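The Arm That Gets a Checkup Every Morning

Natport is a small harbor town with one bakery, two chandlers and, up a flight of creaking stairs over the old sail loft, a workshop called Lonevari. By 7:30 the lights are on and Siebe Van Damme is bent over a desktop arm with a screwdriver between his teeth. I came for an hour. I stayed until they locked up!

The arm's name is Besnard, and it spends its days picking up little things and putting them down somewhere else, so that the software people next door can learn from every try. It's humble work, and it is hard on the hardware. When I visited in June, the counter on the wall stood at 3,431 picks, and Siebe could tell me which of them had gone badly and what had worked loose afterward.

His routine takes 30 minutes and he does it the same way every time. Power off first. Then he moves each joint slowly by hand, with his eyes shut, feeling for grit or a click in the gears. "A good joint feels like stirring honey," he told me, and made me try it (he's right, and it's lovely). Then come the screws. The little ones that hold the servo horns are the worst offenders, and he marks each with a dot of paint so he can see at a glance if it has turned.

After that he powers up and brings the arm to its home pose, checking it against a printed jig. If a joint is off, he resets the zero in software and runs a short test of 18 moves before he lets anyone near it. A servo that comes back warm gets a note in the book. Two notes and it's swapped, no arguments. The old one goes into a drawer marked Allow, a joke so old that even Siebe has forgotten how it started.

What I loved most was how much of this is plain handwork – cleaning, listening, turning a screw an eighth of a turn. There are 200 spare screws in a jam jar on the shelf, and he talks about them the way gardeners talk about seed.
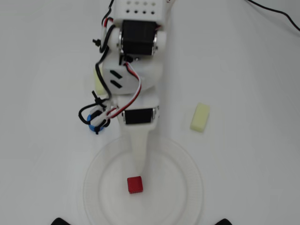
Wiring is where Siebe gets really excited, and where most of his repairs begin. Every bend of the arm tugs on something, and a wire pulled too tight will fail long before the motor does. So he leaves slack and then watches where the slack goes. The red and white strands loop across the front of the joint housing on their way down to the lower servo, while the black cables hang in a loose curve off to the left, and he'll happily spend ten minutes nudging a curve like that until nothing rubs. Then he sends the finger down over the red cube on its plate, slowly, with one hand on the power switch and his ear close to the joint, and he grins like a kid when all he hears is the motor.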